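Rukis Handgreifer-Set - Vorführung und Besuch im Schauraum

Artikel-Nr. 490
Hersteller: Fadosis
Vertrieb und Vorführung: Bivau
Lieferzeit: auf Anfrage

Das Rukis Handgreifer-Set ist ein Werkzeug zum Führen mit der Hand. Der Bediener macht die Aufgabe selbst vor, und die Aufnahme davon dient später als Vorlage für den Roboterarm. Man braucht für die Aufnahme keinen Arm und keine Schutzzelle. Für viele kleine Betriebe ist das der Grund, warum sie sich zuerst für dieses Set interessieren und erst danach für eine ganze Anlage.

Wir zeigen das Gerät nicht nur im Katalog. Seit Februar kann man es bei uns im Schauraum selbst in die Hand nehmen. Eine Vorführung dauert 2 Stunden, die Gruppe hat höchstens 6 Personen. Am Anfang erklärt Magnus Guthrie den Aufbau und die Kalibrierung, danach arbeitet jeder Gast selber mit dem Gerät.

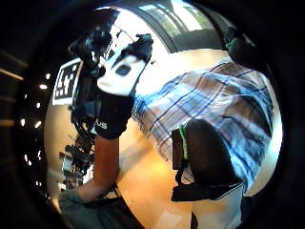

Bitte planen Sie für die Kalibrierung genug Zeit ein. Die meisten Fehler, die wir bei Kunden sehen, entstehen in diesem Schritt und nicht bei der Aufgabe selbst. Die Marker müssen flach befestigt sein und dürfen während der Aufnahme nicht verschoben werden. Wenn ein Marker sich löst, muss man die Kalibrierung wiederholen - das ist etwas mühsam, aber es geht nicht anders.

Auch das Licht ist wichtig. Tageslicht von der Seite ist meistens gut, starke Sonne direkt in das Objektiv ist schlecht. In unserem Schauraum schließen wir am Nachmittag manchmal die Vorhänge, in Ihrer Halle müssen Sie es ausprobieren.

Zum Lieferumfang gehören:
Handgreifer Rukis mit Kamerahalter
5 Markertafeln mit Befestigung
Ladegerät und Netzkabel
Transportkoffer
Anleitung auf Deutsch und Englisch

Nicht enthalten sind Kamera, Stativ, Handschuhe und Rechner. Eine Liste mit geeigneten Kameras schicken wir Ihnen gerne zu. Für die Wandmontage der Marker empfehlen wir die Schienen von Laaksonen, sie sind bei uns auch einzeln erhältlich.

Häufig werden wir gefragt, ob man eigene Werkstücke zur Vorführung mitbringen darf. Ja, sehr gerne. Die Teile sollten sauber sein und keine scharfen Kanten haben. Sehr kleine Schrauben und dünne Folien sind für die Standardfinger schwierig, dafür gibt es weichere Finger als Zubehör. Melden Sie uns die Teile bitte vorher mit Maßen und Gewicht, dann legen wir die passenden Finger bereit.

Anmeldung zur Vorführung über das Kontaktformular, Stichwort "Rukis". Die Teilnahme ist kostenlos. Beginn ist immer um 14 Uhr, der Eingang zum Schauraum liegt auf der Hofseite.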